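Selling beads at the Dillia market

Last updated May 5, 2026

I had a table at the Dillia craft market in November and I'm signing up again. The stall fee was 60 dollars. I brought too much stock and priced half of it wrong. Bracelets at 8 dollars went fast. The long necklaces came home with me.

Most of my strands come from Nistor, which ships in a week if you order before noon. Cimska is cheaper but the holes are uneven and I broke two needles on them.

Teal is the color people ask for most, so I'm buying more faceted strands with some marbling in them. 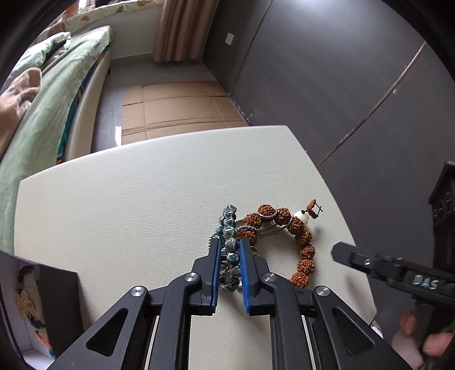
What I'm changing

Fewer necklaces, bigger price tags, and a cash box that locks.

12 comments | 8 shares

Recent posts
Beading wire I gave up on
Sorting 1,000 seed beads
Parking near Dranulell Hall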